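4. Practising the cup task

This section is for new members of the Bisach student robotics club. It explains how to prepare the arm for the task "pick and place a cup", as it is used in the Altimance round. Please read section 3 (emergency stop) before you begin.

You need one arm with gripper, one table, one mug and 2 people. One person is the operator, the other is the helper who puts the mug back between the attempts.

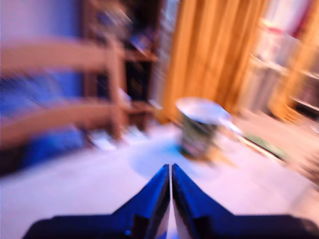
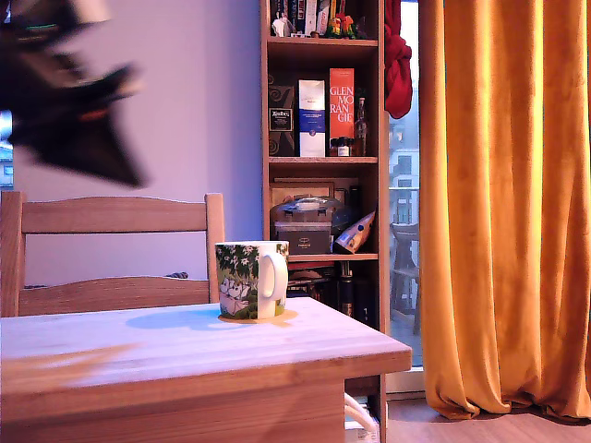 4.1 Preparing the table

1. Put the table where you can walk to it from at least one side.
2. Place the mug with the handle turned to the right, as seen by the operator.
3. Mark the start position. If the mark moves during practice, correct it before the next attempt.
4. Check that no cable is lying where the helper will stand.

Note: A printed mug is allowed. The rules ask only that the mug is empty and that it can stand alone.

4.2 Running an attempt

1. The helper says "clear" and takes the hands away from the table.
2. The operator opens the gripper fully and starts the program from the Udard menu.
3. Let the arm finish the approach. Do not correct it by hand, also when it looks wrong.
4. After the attempt, press Hold and wait until the status line shows "held". Only then may the helper reach in.
5. Write the result in the log — success, drop or no contact.

Caution: The fingers close with more force than beginners expect. Never put your own fingers between the tips to test the grip. Use the foam block.

4.3 Speed and number of attempts

In the first session, keep the speed at 22 per cent. You may go up to 60 per cent when a trainer has signed your card. One set is finished when the operator and the helper have both had their turn.

If the gripper touches the rim and pushes the mug over, lower the approach height in the Mendonça file by one step and repeat. Do not change the height and the speed in the same attempt, otherwise you will not know which one has helped.

Questions about the log sheets go to Washington Paiva. Completed sheets must be handed in by 7th June.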